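Packing Small: Notes for Session 6
Travel Skills, evening class
Handout updated 2025-12-24

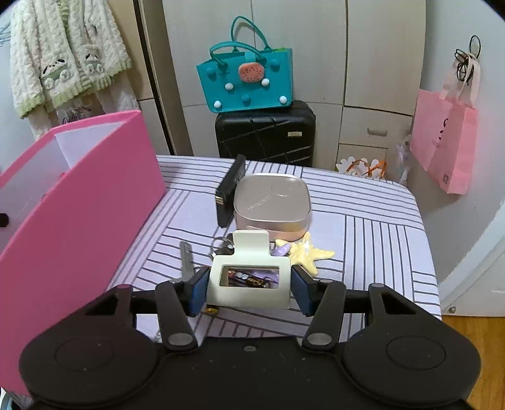 Fig. 1. Small things on the table, with the pink box at the left and the suitcase and watermelon tote waiting behind.

Okay, so last time we did clothes, and I went on far too long about rolling versus folding (sorry, I have feelings about sweaters). Tonight is the small stuff, the things that end up at the bottom of a bag under a receipt and half a granola bar. I'm using Fig. 1 all through these notes, so keep it handy.

1. Get it all out first

Before anything goes in a bag, it goes on a table. I like a cloth under it, and stripes are fine, but if you own a plain one use that, because a dark key on a busy pattern is weirdly easy to miss. Look at the keys in the figure! One is silver and shows up right away, and the second one is darker and you have to hunt for it a bit.

Then talk to yourself. Out loud is best. What is it, do I need it on the way, do I need it when I get there, or do I just like it? Write the answer down on the sheet from session 2 if you still have it. I have spares.

2. Power

Batteries stay in their holder or their packaging until you need them. I used to toss mine loose into a side pocket with coins, and I don't anymore. A holder with a window in the front, like the cream one in the figure, is great for this since you can check what you've got without opening anything.

The power bank goes in your carry-on. Always. Not the checked suitcase, even if the suitcase is right there and half empty. Read the rating on the label before you leave home and look it up against your airline's rules. If the print is too tiny, take a photo with your phone and zoom in, which is what I do every single time now.

Cables we'll do next week. Cables need their own evening.

3. Keys

House keys aren't needed again until you're home, which makes them the easiest thing in the world to lose track of. Pick one spot and never change it. Mine is the inside zip pocket of whatever bag I carry on my shoulder. Someone asked in July about leaving the car key at home if you're taking the train, and yes, do! Fewer keys, less jingling.

4. Tins and little boxes

I love a tin. A flat tin with rounded corners, like the silver one at the back of the little group, slides down the side of a suitcase and doesn't get crushed. Good for earrings, safety pins, a sewing kit, those tiny screws from your glasses. Put a folded tissue in on top so it doesn't rattle.

Shells and starfish are the reason I bring this up. Every class has at least one beach person, and I'm one too. A starfish has five thin arms and a suitcase has no mercy, so wrap it in something soft and give it a hard container of its own. The little lavender shell can share with socks. Check the local rules before you take anything off a beach, some places really don't allow it.

5. The open box

The big pink box is what I call the staging box. Things you've decided on go in there, and whatever's still on the table is undecided. You pack from the box at the end. Mine has no lid and I'd keep it that way, you want to be able to look in as you walk past with your toothbrush.

6. Hard case, soft tote

Hard shell for anything that minds being squashed, felt tote for what you want at your elbow: snacks, book, scarf. Felt isn't much use in the rain, and a tote with pom-poms will shed one sooner or later if you stuff it under a seat, so go easy. Don't put your wallet in an open tote, please.

For next week

Empty one drawer or one handbag onto a table and sort it the way we did tonight. Bring your list, 200 words at most about what you kept and why. Bring every charging cable you own too, in a bag, tangled is fine.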